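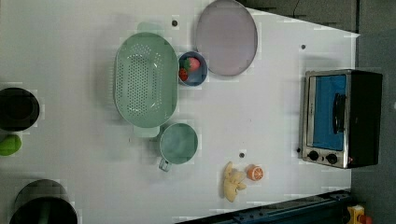
Scam email has my real old password in it, do I need to change everything?

Posted by wobblytable in Home Computing > Passwords and Logins

Hello all, long-time reader and hardly ever a poster, but I've had a horrible morning and could do with some sensible voices.

I woke up to an email with one of my passwords as the subject line. Just the password, nothing else. My stomach went through the floor. The message says the sender has been inside my computer for months, has recorded me through the webcam, has copied all my contacts, and will send everything to everybody unless I pay 500 dollars in Bitcoin within two days. It's written in that slightly off way these things are, but the password is REAL. I used it for years. It's seven letters long and it's the name of a dog we had when I was small, so no marks for cleverness there.

I haven't replied and I haven't paid. I don't even own a webcam on the main computer (it's a tower, the screen is ancient) though there is one on the laptop, so that bit has been going round my head all day.

What I've worked out so far is that I definitely used that password on the old Dralance photo site, where I had an account for making calendars, and on the Drumley community noticeboard, and probably on a recipe forum I can't remember the name of. I stopped using it for email ages ago. But I've just looked in my browser and it has 114 saved logins. I scrolled through with the "show password" thing on and got as far as the letter F before I had to go and make a cup of tea. A lot of them are the dog, or the dog with a 1 on the end.

So:

Is somebody really in my computer? I've run a scan with the antivirus that came with it and it found nothing, but would it?

Do I have to change all of them? Even the ones for shops I used once to buy a lampshade?

And is it true that you shouldn't keep them in the browser at all? My brother-in-law says a notebook is safer and my daughter says a notebook is the worst thing in the world, so I'm stuck between the two of them.

I did ring the bank, just in case, and sat through 45 minutes of pan pipes to be told nothing odd had gone through. So that's one thing off the list I suppose.

Windows 10 on the tower, and a laptop that's a bit older. Thanks in advance, and sorry for the length!
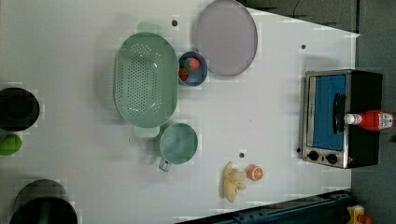
Reply by marmalade_hours
October 28, 2018

Oh you poor thing, I had this exact email in September and I remember that cold feeling very well. Mine wanted more than yours, so you're getting a bargain.

First, breathe. It's very unlikely that anyone is in your computer. These go out in enormous batches. What happens is that a website gets broken into, the list of email addresses and passwords gets passed around, and then somebody runs a program that pastes your old password into a standard threatening letter. They send it to thousands of people and wait for a few to panic. If they truly had a film of you they'd send you a bit of it, wouldn't they? They only have the one scrap of information and they've put it right at the top where it'll frighten you most.

Don't reply, don't pay, mark it as junk. You can look up your email address on Have I Been Pwned (silly name, well respected) and it will tell you which known breaches you turn up in. It won't always have the one you're after. A small site can be leaking for years before anyone notices, so a clean result for your noticeboard doesn't mean the noticeboard is fine.

Now the passwords. I'd do them, yes, but not all tonight! I did mine over a fortnight in front of the telly. My order was:

Email, before anything. Whoever has your email can press "forgotten my password" everywhere else and collect the lot. Even though you say you stopped using the dog there, is it the dog with a 1? Be strict with yourself. Give it a long new password and switch on the two-step login, where it sends a code to your phone.

Then the bank, PayPal, anything with a card saved in it. The big online shops come under this.

Then whatever has your address and date of birth, so the gas and electric, the doctor's if yours has a website, and social media as well.

After that the lampshade shops. If you're never going back, see if you can close the account. Some of them make it impossible to find the button, in which case change the password to any old gibberish, take your card off it and forget about it.

On the notebook question I'm with your brother-in-law up to a point. A notebook in a drawer at home can't be read by someone on the other side of the world, and if it means you'll use a different password for every site then it's miles better than one dog for everything. The trouble is when you're out, or it gets lost, or there's a fire. I use a password manager now and I like it, but I was on paper for a good year first and nothing awful happened.

Saving them in the browser is all right too as long as your computer has a proper login on it and you don't lend it out. The weakness is the one you found, that anybody sitting in your chair may be able to click "show". Lock the screen when you wander off for tea.

Do put a bit of tape over the laptop camera if it would help you sleep. I have a plaster on mine.

Reply by Stalska_Pete_not_Pete

its fake. delete it. everyone at my work got one, including the printer (it has its own email address). change your passwords and dont use the dog

Reply by greyanorak

Agree with most of the above, with a couple of additions.

The antivirus scan. A clean result isn't a guarantee, but together with everything else you describe I wouldn't wipe the machine. Make sure Windows has had its updates on both computers, run one full scan (the quick one skips a lot) and leave it there. The older laptop is the one I'd fuss over. If it's still on something like XP, please don't do your banking on it.

On codes by text message, they're far better than nothing, but when you turn the thing on you'll normally be offered a set of backup codes as well. Print them. I changed my phone number last year, forgot that my email was tied to the old one, and spent over a week arguing with an automatic form before it would let me back in. The printout would have saved me all of it.

Managers: there are several decent ones and people get very heated about which. I'd choose one of the well-known ones with a free version and try it with three or four logins before you move the whole pile across. My choice was Desmet, mainly for the way it lists any passwords you've used more than once. Mine was a long list and I thought I was careful. The master password has to be one you can remember, so make it four or five unconnected words, and write it down somewhere sensible at home until it's stuck in your head.

One more thing, if you're in the UK you can report the email to Action Fraud. You won't hear much back, but it takes a few minutes and does go on the pile.

Follow-up from wobblytable

Thank you all so much, I feel a hundred times better. It WAS the dog with a 1 on my email. Changed now, codes printed and in the tin with the passports. I've done as far as C.

The laptop is on Windows 7, is that bad?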